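Okedum open afternoon, Katville unit: walk-round checklist with my comments
Filled in by Samran Duangkaew, May 14, 2019

Right, I did this with a clipboard before the doors opened and then again while the first group from Srithong was in, so some items have two answers. Where I've put OK it's OK and I've nothing to add, which doesn't happen often (sorry).

1. Sign-in desk and visitor badges
OK. Badges ran out at 116 and we went over to stickers, which stick to nothing woolly. Order more before October.

2. Fire exits clear, both sides
First time round, no. Somebody had parked the coffee trolley across the side door. Moved it myself, and it was still clear on the second look.

3. Floor markings visible
Fair. The yellow tape by the loading door is lifting and I caught my toe on it. Prarkden are meant to be redoing it anyway, but a fresh strip in the meantime would cost pennies.

4. Extinguishers in date
OK.

5. Safety talk given before anyone goes near the cells
Yes, and it was a good one! Kept short, plenty of pointing, and the children were asked to show where the red button was before they were let through. I'd only say that the people at the back couldn't hear over the compressor. Switch it off for two minutes, the air will last.

6. Emergency stops tested
Tested both on the big cell before opening, both fine, reset fine. Test sheet signed and back in the folder.

7. Group size
The plan says 8 to a demonstration. The first group was more than that by the time the mums and dads had joined on, and the host was too polite to split them. Please split them. They don't mind waiting if there's something to look at, and the old conveyor does the job nicely.

8. Visitors' bags and coats
Not OK. There's nowhere to put them, so they end up on chairs, on the floor and over people's arms while they're leaning in for a better look. A rail from the canteen would sort it. I've asked.

9. Speed limited for demonstrations
OK, checked on the pendant with the host watching. It looks a bit sleepy to those of us who see it every day, but the visitors thought it was marvellous and I wouldn't change it.

10. Two-arm sorting table: trays, parts and cables
I spent longest on this one because it's where everyone wants to stand. Trays are fine, blue one under the left-hand arm and the steel one over on the right. There was a small black gear out on the tabletop as well as the parts in the blue tray, and for a public session I'd like small bits either in a tray or being worked on, because little fingers do go after them. The white top is scuffed in the middle but that's only looks. Cables are my real grumble: a black one across the floor on the left, white ones on the floor at the far side, and people walk round that way. 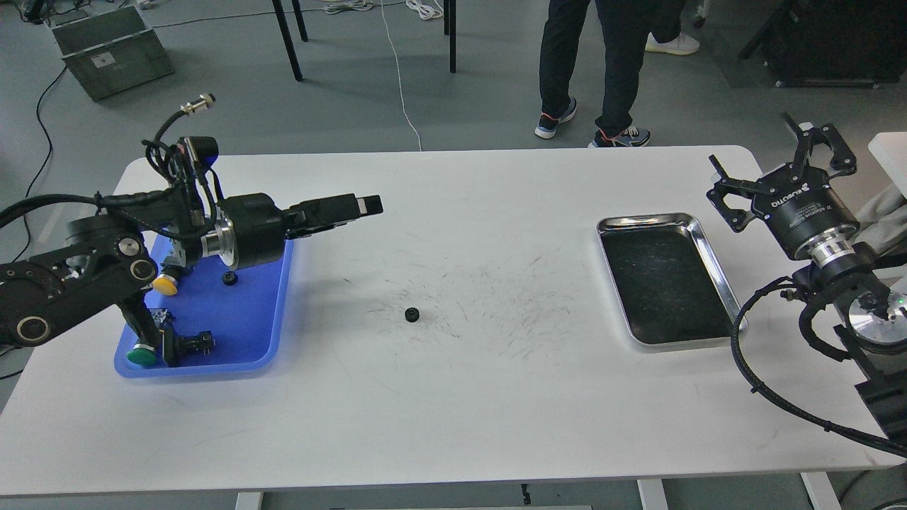

So my ask is cable covers on the walking side before the next group comes through, and I'm marking this item as open until I've seen them down. I know there's a box of them in store room 215 because I put it there. If they've gone for a wander, ring me and I'll bring the ones from my van.

11. Where visitors stand
Wants a line on the floor. At the moment it's "about here, please" and a wave of the arm, and by the end of the talk everyone has shuffled forward a good step. Tape would do it.

12. Host stays with the table the whole time
Yes, both times I looked. Well done, it's a long afternoon on your feet.

13. First aid box
Full, apart from the small plasters. Topped up.

14. Tea and biscuits kept out of the work area
Mostly! One cup spotted on top of a control cabinet and removed with a look.

Still open: 3, 7, 8, 10, 11. I'll come by again before the next open afternoon and go through those with whoever's hosting. Leave the clipboard on the hook by the office door, please, it's my good one.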